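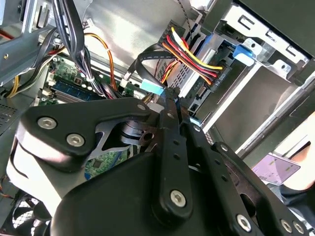

Drive bay area of a desktop case, with the light blue plug of a flat black data cable and the multi-coloured power wires.

Dasomia Internal Drive Cable Set

Last updated: September 20, 2026
Reading time: 2 minutes

The Dasomia set is a pair of replacement cables for desktop computers that use SATA drives: one data cable and one power extension. It is stocked at our Clindthorpe counter and sent out from the Gellport warehouse. Order code 776.

Data cable

Flat, seven-conductor, black jacket. Both plugs are straight. Length end to end is 750 mm, enough to reach from the board to the upper bay in a full-height case with slack for one loop. Both plugs are keyed with the usual L-shaped slot and have a metal retaining clip. Press the clip before pulling. If the plug does not move, press again; do not rock it from side to side, as the plastic tongue on the drive breaks easily and cannot be replaced separately.

Plug colour varies by maker and has no bearing on speed. A light blue plug and a black one carry the same signals. Where a case holds more than one drive, different colours help when tracing a cable back to the board.

Power extension

Standard 15-pin plug and socket. Wire colours follow common practice:

Yellow: 12 V
Red: 5 V
Orange: 3.3 V
Black: ground

Some makers print a short label on the power connector to show which device it was meant for. On many factory-built machines the optical drive connector is marked ODD, sometimes with further letters. Read the label before unplugging and return each connector to the same device.

Fitting

Shut the computer down, switch off at the wall and remove the mains lead. Lay the case on its side with the panel off. Touch bare metal inside the case before handling any connector.

Where the bay cage has a coloured plastic latch, this normally releases the drive or the cage itself. Check the manual for the machine before forcing it. Sheet-metal edges around the bays can be sharp — gloves with thin fingertips are suitable.

Connect the data cable at the board end first, then at the drive, then the power. Keep the flat cable in a wide curve. The minimum bend radius is 25 mm; a hard fold against the cage will damage the conductors. Keep all wires clear of fans and of any vents in the drive housing.

Supply

Packed singly or in trade boxes of 100. Trade boxes contain data cables only. The power extension is not sold separately at present, though Máté Kozma at the trade desk can quote for larger quantities.

Returns are accepted unopened. Faulty cables should be sent to Lovely Evangelista at the Gellport address with a note of the machine model and which end was loose or dead.

The earlier version of this set, without retaining clips, was withdrawn in January.

Related items

Dasomia right-angle data cable
Dasomia two-way power splitter
Buenaventura bay adaptor, 3.5 to 2.5 inch
Buenaventura drive screws, mixed bag
Clindthorpe counter: cable ties and clips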